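The Board at Beaulieu

Thérèse Charbonneau had the key to number 32, so she let herself in and went straight through to the back.

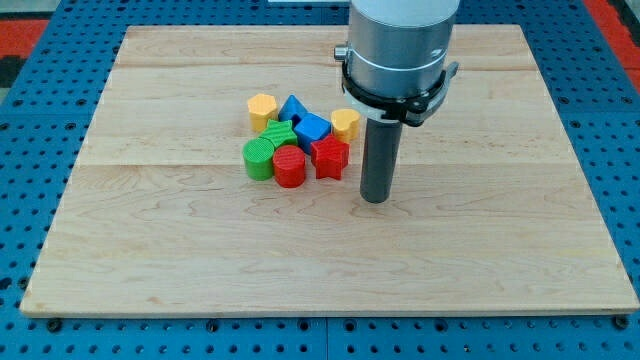

1. The Yellow Heart

The blocks were out on the maple-colored board. She put down her bag and picked up the heart. The ridges ran under her thumb like the edge of a coin.

"Mine was red," she said.

Ebuka Ogunleye came in with two cups of tea and no place to set them. He held on to both.

"Your what?"

"My heart. My brother had the star. We had a whole box of them, and he lost the heart down a heating vent in December. My mother said we'd get it back when they fixed the furnace."

"Did you?"

"We moved."

She put the heart back near the blue cube, then turned it a little until it sat the way she had found it. Ebuka gave her one of the cups. It was too hot, and she drank some anyway.

"You can take one home," he said. "I can get another."

"No." She looked at the green star, tucked in behind its cylinder. "He'd want the star, and then I'd have to call him."

Ebuka waited. She drank more of the tea and got out her phone.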